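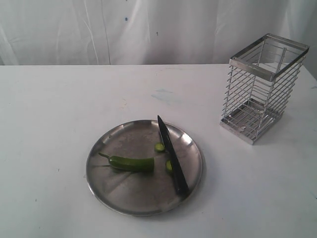

Garkach Money Tracker review: three months in

I've been through a lot of budgeting apps. Most of them last on my phone until the first time they ask me to categorize a gas station sandwich. So when my brother-in-law Jomar kept bugging me to try Garkach, I figured I'd give it a week and delete it. That was in August and I'm still using it, so take that for what it's worth!

The main thing it does is add up what you own and what you owe and show you one number - your net worth - every time you open it. Mine was not pretty on day one. I have a car loan, a bit left on a store card, and a house in Provville that is worth whatever the app decides it's worth that morning. It jumped up to 18 thousand dollars in one week in October, and I promise you all I did to the place was clean the gutters. You can type in your own home value and lock it, which I did, and I'd tell anyone else to do the same before they start feeling rich.

Linking accounts was mixed. My checking account took a minute. My old retirement plan from Werkance (I left there years ago) took four tries and a long chat with support, where a very patient guy named Kenneth had me remove it and add it back under a different name. It's been fine ever since, but I did lose an evening to it.

What I like best is the loan screen. You slide a little bar to see what happens if you pay extra, and I found out another 100 dollars a month on the car gets me done way earlier than I thought. I've been doing it since September. The app also caught a 3 dollar monthly fee on a savings account I'd forgotten I had, so that account is closed now.

What I don't like: the alerts. So many alerts! I got one telling me my net worth had dropped by 348 dollars on the same day I paid my water bill and bought tires. I know, I was there. You can turn them off, but each kind has its own switch, and they're buried two menus deep.

The free version covers three accounts and shows ads for credit cards. I pay for the yearly plan and will probably renew, though I wish they'd let couples share one login.

Four stars from me.

November 19, 2021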